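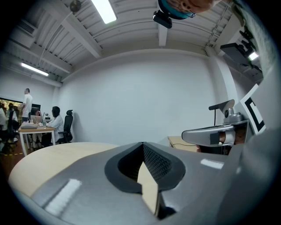 Two desks, one pale top and a second wooden one with the black cable over it

Re-oiling a wooden desk top before the holidays, is it too late in the year?
Posted by Quaye, December 16, 2019

Hello everyone, and thank you for all the help with my chair legs in November! I have a wooden desk top I bought secondhand, and I would love to give it a fresh coat of oil before my sister's family comes to stay. The seller told me it had been oiled before but couldn't remember with what. My spare room sits at 12 degrees Celsius at night unless I run the heater, and I've read that oil won't cure properly in the cold. Do I go ahead, or leave it until spring? I also have a few rings from mugs that I would dearly like to see the back of.

Eero Aaltonen
Welcome back, Quaye! I've done a good many of these over the years (my mother's kitchen table more times than I care to admit) and I wouldn't wait for spring. Warm the room up the day before and keep it warm for a couple of days after, because the cold mostly just makes everything slow and sticky.

Before any of that, put a drop of water on a spot near the back. If it sits up in a bead, there is still some finish there, and you'll want to sand lightly with 120 and then 180 grit, always along the grain. The rings usually come out at that stage if they are pale ones. Dark rings have gone deeper and you may have to make friends with them.

Then a thin coat, thinner than you think, and wipe off everything that hasn't soaked in after 12 minutes or so. Leave it overnight and do it again. And please lay your oily rags out flat outdoors to dry, one by one, never in a heap, as they can heat up and catch fire by themselves. My neighbor lost a shed that way.

Tureck
just use wax. quicker and smells nicer

Flerkine
Wax is lovely but it won't do much for you under a hot mug, so I'm with Eero on this one. I'd only add that if you don't know what is on there now, try your new oil on the underside first and give it a day. I skipped that once on a bookshelf and ended up with a gummy patch that took me most of a weekend to scrape off! Also do the underside as well as the top, if you have the patience, so both faces take up moisture at the same pace. Have a lovely visit with your sister.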